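Threads > Makers > Rinska build log

Orsolya Szűcs
I continue my thread on the two-arm robot we build in the shared workshop in Imville. It is called Rinska. Many of you asked where it is now, so I write it in small pieces.

2/ The arms are gray and the hands are black. Hajnalka Barta does the wiring, I do the software. My part is late, hers is finished since January.

3/ Before any motor gets power, I try each movement in simulation. I was against this at first – it felt like playing a game in place of working. Then I sent one wrong sign to the elbow on the bench and we had to print the bracket again. Now I simulate everything.

4/ The worst problem was the thumb. It uses its own controller, and the controller counted the angle from the other side. I have lost 3 evenings on this. The fix was one line.

14 shares · 9 comments

5/ The power supply is 400 watts. For both arms together it is enough if I limit the speed. If somebody has experience with the Karpenko driver boards, please write to me, the manual is very short.

6/ Now I work on the drawer task: left hand stays open, right hand closes and goes toward the cabinet. View from the head, in the simulator:
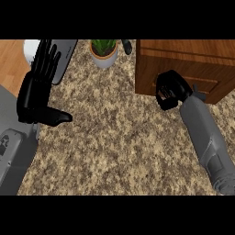 7/ Do you need a strong computer to simulate two arms with hands? A used desktop with a middle-class graphics card is sufficient, but close the browser first.

8/ Next I must tune the wrist, it shakes when the arm is long. Hajnalka thinks it is the belt. I think it is my filter. We will test both this month.

6 shares · 4 comments

We use cookies to remember your settings. Accept | Manage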